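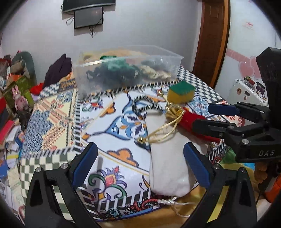
Striped headband and drawstring pouch, with sponge.

The Launch Sample

The product was a cleansing balm. It came in a 75 ml jar with an inner seal, and Florkari had paid for the lid to be magnetic. The celebrity attached to it was an actress from a long-running hospital drama. In the file she was called the Face, and her contract ran to 34 pages.

Clause nine said that the Face would use the product daily. Clause ten said that Florkari could check.

The checking was done by a small laboratory in Hernham, under a contract with the Clanow agency. The method was simple. A jar was weighed before it was sent out and weighed again when it came back. The expected daily use was entered in one column, the measured loss in another, and the difference was reported to one decimal place. The technician had run the same test on four earlier Faces. None of them had lost more balm than a jar loses by being opened for photographs.

The first jar went out in August. It came back empty.

The technician noted this and checked the balance against the 100 gram reference weight. The balance was correct. The jar had been scraped with something narrow, probably a teaspoon handle, and the thread of the lid had been wiped. A second jar was sent. It came back empty in nine days.

The agency asked for an explanation it could use in a press release. The technician replied that mass loss did not give a cause. A jar could be emptied on to a face, into a sink or into another jar, and the balance would read the same in each case. The agency asked whether the sentence could be made shorter.

By then the interview had been published. The Face had told a Sunday magazine that she took her make-up off with whatever was in the hotel bathroom, usually soap. It was the kind of remark people liked her for. The article drew 837 comments, most of them about soap.

Florkari called a meeting. Legal had marked clause nine in yellow. Marketing thought soap could be a line extension. Someone from the agency joined by telephone from a train and was lost in a tunnel during the important part. The technician, who had been asked to attend in case there were questions about the balance, was not asked any.

The third jar was returned on Tue 5 January. It had been used to roughly half its depth, evenly, by a finger moving clockwise. A folded note had been put under the lid, and the grease had made most of it transparent.

It said that the first two jars had gone to her mother, who had sore hands and would not buy anything for herself, and that this one she had tried. It was quite good, she wrote. The smell was a bit much.

The technician weighed the note separately and subtracted it. Under Remarks there was room for one line. The technician wrote "fragrance level queried by user", initialled the sheet and put the jar in the cupboard with the Pillai hand cream, which was waiting for a result of its own.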